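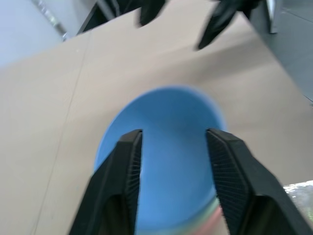 Home | Modules | Handouts | Lab rules | Contact

Robotics in Practice, handout for session 2
The Griltthorpe bowl stacking fault: how a cable and a wrong setting stopped two arms

Please read this handout before you come to the laboratory. In the first session we spoke about faults which are easy to see, for example a broken finger or a motor which does not turn. Today we study a fault which was small and which came back many times. It happened on our own two-arm robot at the Griltthorpe teaching laboratory, and the written log is kept under the name Okidden, the same name as the stacking task.

1. The task

The robot must collect plastic bowls and put them one inside another. The left arm takes a bowl by its rim, with one finger inside and one finger outside. The right arm keeps the next bowl steady or moves away, depending on the step. Then the arms change their roles.

For a person this is very easy work. For the robot it has two difficulties. The first is that a shallow bowl gives the fingers only a thin rim to hold. The second is that both arms must work above the same small area of table, and each arm brings its cables with it.

2. What was observed

The program ran well in the morning. In the afternoon the right arm began to stop in the middle of the approach. The controller showed message 159, which in our system means "force at wrist above limit". The operator cleared the message and started again, and the arm did the next approach without any problem. After some more cycles the same message came back.

This is the usual behaviour of an intermittent fault, and it is a dangerous kind, for the people and not only for the machine. When a message can be cleared and the work continues, people learn to clear it without reading it. In the log for this afternoon the first entries have a full sentence of explanation. The later entries have only the number.

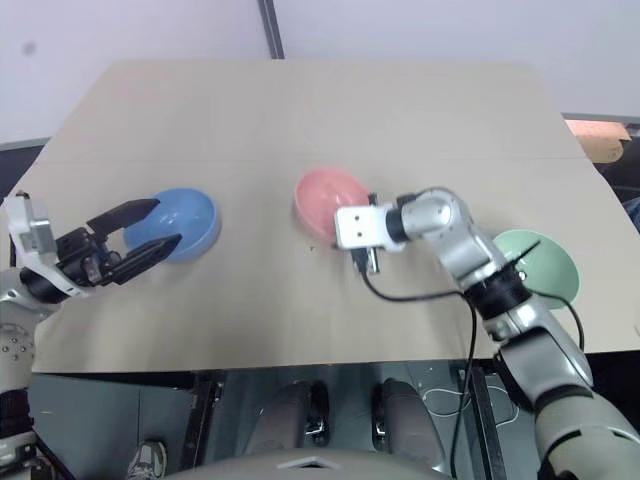

Figure 1. The Okidden task with three bowls. Note the black cable which loops out from under the right wrist and goes down over the front edge of the table.

3. First explanation, which was wrong

The group believed at first that the right wrist was pressing on the rim of a bowl. It was a reasonable idea. In Figure 1 the wrist end is very near the pink bowl, perhaps already touching it, and a small mistake in height would be enough to push the bowl against the table. So the approach height was raised by a few millimetres.

After this change the message came less often, and the group wrote "solved" in the log. Please mark this place in your notes. A fault which comes less often is not a solved fault. The higher approach only changed the path of the arm, and with it the path of the cable.

4. Second explanation

The next step was to run the same movement with no bowls on the table. The message still came. This one test removed the bowls from the list of possible causes, and it cost a few minutes only. It should have been the first test.

Then the group moved the arm slowly by hand guidance and watched the cable. When the wrist turned towards the left side of the table, the loop became shorter and the lower part of the cable caught at the front edge. The cable pulled on the wrist, and the force sensor measured this pull together with everything else. The sensor was right. There was a force at the wrist, but it did not come from a bowl.

It also explained why the fault was not regular. The cable was free to slide along the edge, so its position at the start of each cycle was a little different.

5. The safety matter

While the group was looking for the cause, a more serious thing was found. The stop time in the Shirima safety module was set to 3000 milliseconds. It means that after the force limit was passed, the arm could continue to push for three seconds before the drives were switched off. The value had been entered for an earlier exercise with soft objects and was never changed back.

With a plastic bowl the result is a bent bowl. With a hand between the finger and the table the result can be an injury. For this reason the order of work in our laboratory is now the following:

- Before the first movement, read the safety values aloud from the screen and compare them with the sheet on the door.
- Nobody puts a hand over the table while the drives are on, also not to straighten a bowl.
- When a stop message comes, write what the arm was doing at this moment. After the second message of the same kind, stop the work and call the supervisor.
- Do not raise a force limit in order to make a message go away.

6. The repair

The cable was fixed along the forearm with three clips, and the free loop at the wrist was made long enough for the full turn. The front edge of the table received a smooth cover. The stop time was corrected and locked with a password. After this the approach height was put back to its old value — otherwise we could not know which change had helped.

Students often ask if a Lurkis cable guide would be better than clips. It is possible, but the guide is stiff, and a stiff guide also makes a force at the wrist. If you want to compare them, write a short plan and bring it to the session.

7. To prepare for next time

Draw the path of one cable on the right arm in two positions of the wrist, and mark each point where it can catch. Then read the log from the first entry to the word "solved", and write down which test you would have done earlier. One page is enough.

We use cookies to remember your settings on this site. Accept | Read more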